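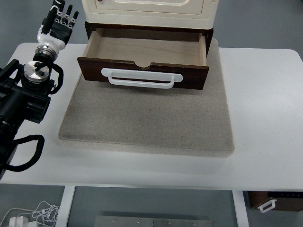

Wie stark dämpft eine Filzunterlage den Trittschall? Die Wirkung hängt vor allem von Dicke und Rohdichte ab, weniger von der Faserart.

Geprüft wurden 22 Proben der Sorte Wiltora bei einer Rohdichte von 176 kg/m³. Lose verlegter Filz schnitt dabei besser ab als verklebter. 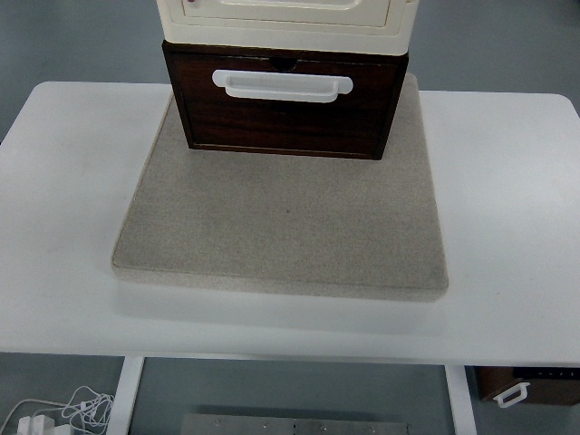

### 3.2 Alterung

Nach 1612 Stunden Dauerlast nahm die Dicke der Proben messbar ab – am deutlichsten an den Rändern.

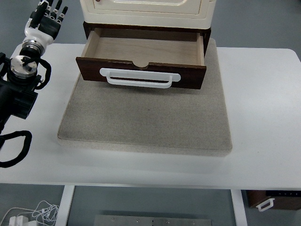 Abb. 4: Filzplatte auf weißem Tisch.

Die Dämpfung blieb davon weitgehend unberührt.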